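Chapter 9
Cider at the Table

Before you read: think of the last drink you had together with a meal. Did you choose it for the food, or only by habit?

In the earlier chapters we followed the apple from the orchard to the press. Now we come to the dining room. Cider is often sold as a simple drink for hot days, but a dry cider can stand next to roast pork or hard cheese as well as many white wines do. This chapter explains how to serve it and how to describe it to a guest.

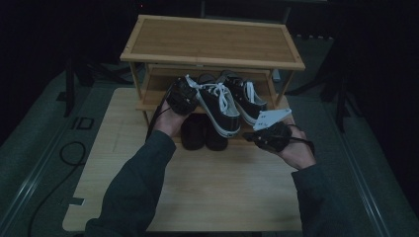

9.1 Sweetness, acid and tannin

Three words will return on almost every page. Sweetness is the sugar which the yeast has left behind. Acid gives the fresh, sharp feeling at the sides of the tongue. Tannin comes from the skin and flesh of the bitter apples, and it makes the mouth feel dry, like strong tea does. A student often mixes up acid and tannin in the beginning. Take a small sip, wait, and notice where you feel it.

Alvar Nyberg, who kept the cellar at Zestmont, wrote tasting notes for 264 ciders from the Wirkudstead valley. His notes are short. For a Gondlow Dry he wrote only "green apple, wet stone, serve with herring" – and this is enough for a waiter to work with. 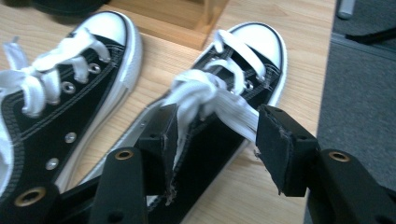 Temperature changes all three. A very cold cider hides its smell and seems more sharp, while a warm one seems heavy and flat. Take the bottle out of the refrigerator a little before the meal, and pour a small glass first. In a dining room with many tables, such as the one at Eide, which seats up to 400 guests, the bottles must be taken out in groups, table by table.

Key words: dry, still, sparkling, tannin, finish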